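zarcombe-toppings

README and data card, version 5

Hi, and thanks for opening this file before the folders! Zarcombe-toppings is a collection of short clips of one very small kitchen job: taking something dry out of a bowl and putting it on sliced bread. There's no toasting and no cutting, and no second slice goes on top at the end. I've wanted to do a bread set ever since Wusero (our big messy table-clearing collection, which had everything in it except food), and I got a bit carried away with the notes, so this runs longer than the usual card. If you only want the layout of the download, skip down to "What's in the folders".
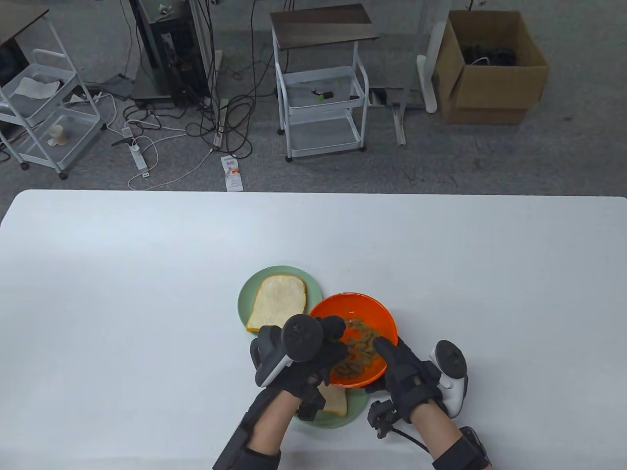
Written by Wiebke Wiegand
Labels: Triin Koppel and Hauke Schwerdtfeger
Last edited in January

What happens in a clip

Each clip starts with bread on the plates and topping in the bowl. A gloved hand goes into the bowl, picks some up and lets it go over a slice. Then it goes back for more. Sometimes a helping lands beautifully in the middle of the bread, sometimes half of it ends up on the plate, and both kinds are in here on purpose. I didn't throw out the untidy ones, and please don't write to ask me for a "clean" version — spills are marked in the labels, so you can filter them yourself in a minute.

There was no target amount. I told people to stop when they'd eat it, and it's funny how differently people hear that. Rüdiger Thiele tops a slice like he's paying for it by the piece. Ronja Sjögren goes for a mountain.

The bread

Plain sliced white with a light crust, laid flat. We tried a seeded loaf early on and gave up on it, because the seeds came off on the plate and then whoever was labeling had to decide what was a seed and what was topping. White bread is dull but you can see everything on it. Slices do dry out and curl at the corners if they sit out through lunch, so if you're repeating this at home, open the bag late. A curled slice rocks when you press on it and the topping slides to the low side.

The toppings

There are two families, and they behave so differently that I nearly split them into two releases.

The shredded one is brown and stringy, and it clings to itself. You never pick up a single piece. You pinch a tuft, it brings its friends along, and when you open your fingers a bit of it stays on the glove. Most of the "second try" labels come from this. It likes to be pulled apart a little over the bread before you let go, otherwise it sits there in one lump.

The raisins are the green kind, long and wrinkled, and they're much nicer to work with right up until they roll. A handful lets go all at once. They pile up in the middle of the slice, and the ones that miss the bread end up out on the plate. I didn't ask anyone to pick those up. Some people did anyway, and you'll find that labeled as "retrieve".

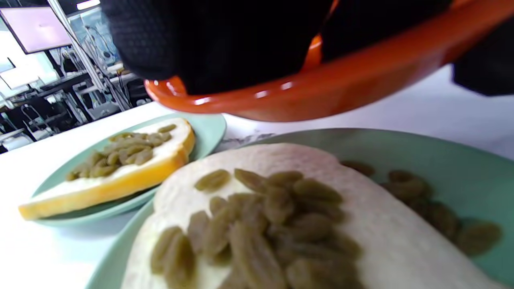

Green raisins on both slices, and a few more beside the bread.

Plates and bowl

Light green round plates and one orange bowl with a glossy inside. I picked the colors myself and I'm very pleased with them! White bread on a white plate on a white table was a headache in our first trial, and the green sorts that out without shouting at you. The only place I'd change my mind is the raisins, which are close enough to the plate color that the strays can be hard to spot. Triin went back over all the raisin clips for exactly this, and she has forgiven me, I think.

The bowl moves. In plenty of clips it gets nudged along the table, and in others it's picked up and tilted over the plates. Tilting is labeled separately from picking by hand. They're different jobs, and a bowl of raisins tips very differently from a bowl of shreds (the shreds mostly stay put until they all come together).

What's in the folders

clips: 2060 clips, sorted by topping. 1187 of them are the shredded topping and the rest are raisins.
labels: one plain text file per clip, with the same name as the clip.
sessions: 35 session sheets, typed up from my handwriting. If a word makes no sense, it's my handwriting.
changes: what moved between versions.

Labels we use

pick: fingers close on topping in the bowl
place: topping is let go over bread
second try: a pick that came up with nothing, or dropped it before reaching the bread
spread: topping already on the bread gets pushed around
spill: topping lands on the plate or table
retrieve: spilled topping gets picked up again
tilt: bowl is lifted or tipped to let topping out

Hauke wanted a "pat" label for the little press people do when they're finished. We argued about it over a whole pot of coffee and it's folded into "spread" for now. If you'd use it, tell us, he'll be delighted.
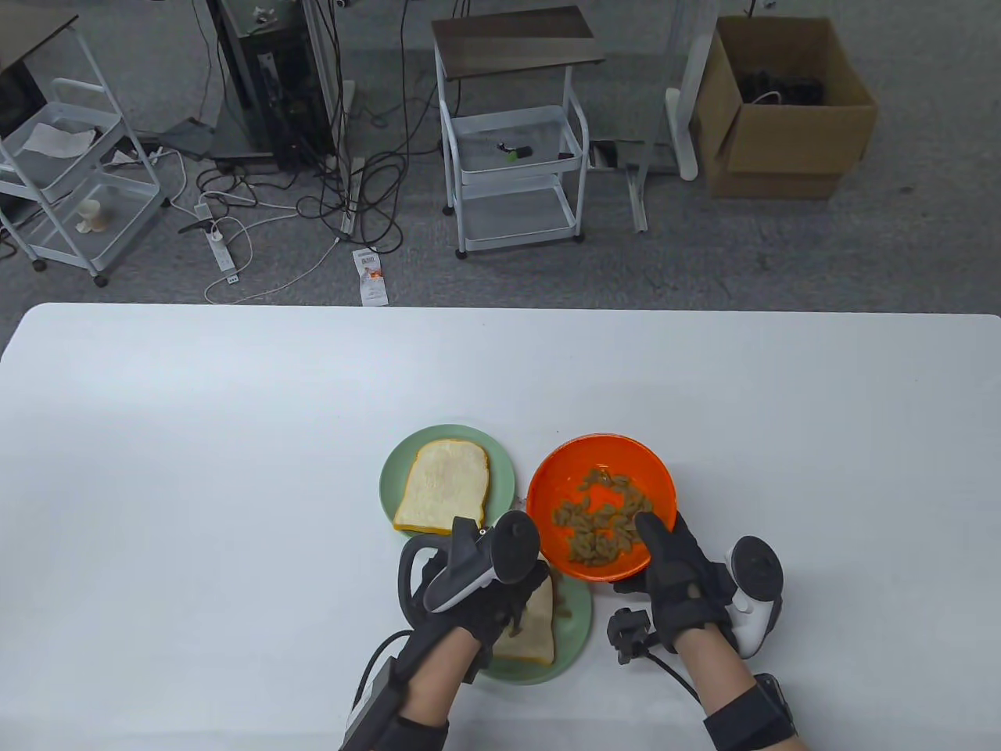

Does it matter which slice gets topped first?
Either order is fine, and the session sheets don't prescribe one. Most people finish one slice before starting the other, but some go back and forth, so don't rely on the order if you're sorting clips by it.

Known problems

The shredded topping got finer as a bag went down, and the last bowl from a bag is practically crumbs. Those clips look like a third topping. I left them under "shredded" with "fine" in the session sheet.

Early labels mix up "spill" and "spread" when topping hangs over the crust. From version 3 on, anything touching bread counts as on the bread. We fixed the old ones we found.

There's no butter, honey or anything sticky in this set, so nothing holds the topping down. Real raisin bread at my house has butter under it and the raisins stay where you put them. Don't take the rolling in here as typical of breakfast in general.

If you want to set up the same thing

Get a bowl wide enough for a whole hand, and don't fill it to the top. Put it beside the plates, close enough that you aren't carrying raisins across the table. Shake crumbs off the plates between rounds. Wipe the table too, especially after the shredded stuff, which gets everywhere — I found some in my coat at Kasten two days later.

Use it, share it, fix it

You're welcome to use the clips and labels for teaching or research. Please mention zarcombe-toppings by name, and keep this file with the download if you pass it on. Corrections go in the changes folder with your initials and the clip name. Ronja is putting together the follow-up, working name Inach, with soft spreads and a spoon, and she's still taking suggestions for what goes in the bowl.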